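6/12/24 - Adhesive shelf life, Drelow two-part, open question

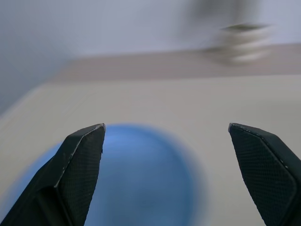 Fine diamond knurl on the inner face of the left finger.

Went back over the claim that the Drelow epoxy is good for two years unopened. I don't believe it, or I don't believe it for the way we store it. The Stustgate sheet says cool and dry. Our cupboard is dry most of the year and cool in none of it.

Pulled the old batch from September and the new one and made up lap joints from both, same steel, same scuff with 100 grit, same wipe. 13 coupons in total, one thrown out for a bad clamp. The old batch mixed stringy and I had to work it longer. That alone should count for something, but the sheet only talks about final strength.

Results so far: old batch lower on average, but the spread is so wide I could argue it either way. Two of the old ones beat most of the new ones. Either the age doesn't matter much or my mixing matters more. I suspect the mixing. The Serra scale drifts when the door is open and I was weighing tiny amounts.

Someone at Brendley told us 3000 psi "easily" with this stuff. Asked what surface prep, what temperature, what cure time - got no reply. Not using that number anywhere until I see a test report.

Also not convinced by the warm water trick for bringing back grainy resin. It looks clear again afterward, fine. Looking clear is not a strength test.

Next:
- repeat with bigger mixes, door shut, weigh twice
- keep one cup of each batch and check hardness after a week
- write the opening date on the tubes, please, everyone
- don't order more until the repeat is done

Old batch stays on the bottom shelf, marked. Jigs and mockups only.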